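Drornus Home Forum > Laundry & Linens > Line drying in a humid basement, worth it?

plumbline_ed
Posted Jul 5, 2020
My dryer has retired without notice. I strung a line in the basement and my sheets now take 24 hours to dry and come off smelling like a canoe. Do I buy a dehumidifier or accept my new scent?

kettlewise
Fan first. A box fan pointed along the line cut my time in half, and I already owned the fan. Dehumidifiers are great if you enjoy carrying buckets upstairs.

mossy_gutter
Disagree with kettlewise. A fan in a damp basement moves damp air from one side of the basement to the other. I ran a Kalleck dehumidifier all last December and the sheets were dry by bedtime. Yes, there is a bucket. I have made my peace with the bucket.

kettlewise
It cost you $118 to make that peace, if I remember your last thread.

mossy_gutter
Used! And it has a hose fitting now.

tendale_porch
You are both ignoring the spin cycle. Run a second spin before anything goes near the line. Also, cotton and linen that dry indoors come out stiff and rumpled no matter what you paid for the air. I shake everything hard and fold it while it still has a little give.

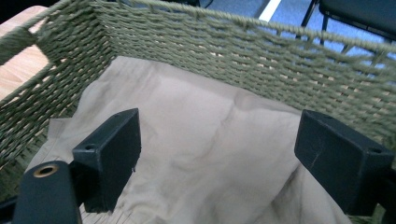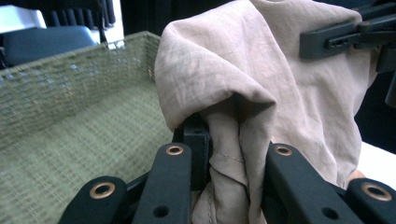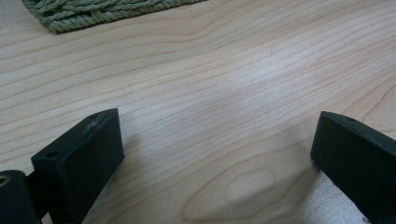
plumbline_ed
Does a second spin wear out sheets faster?

tendale_porch
A little, over years, but far less than a hot dryer does. Use the low spin for anything with lace or elastic.

kettlewise
Fine, the second spin is good advice. I still say fan.

quietbleach
The canoe smell is probably the washer. Pull back the rubber gasket and look under it, then go lie down for a while. I do a hot empty cycle every 4 weeks and leave the door open – the cat has opinions about this.

mossy_gutter
Seconding the gasket. Also space things out on the line. Two sheets touching are one wet sheet.

plumbline_ed
Looked under the gasket. I found a sock I had mourned. Running the hot cycle now, then the double spin, then the fan, and if it still smells like a canoe I'm pricing dehumidifiers.

mossy_gutter
Get the hose fitting.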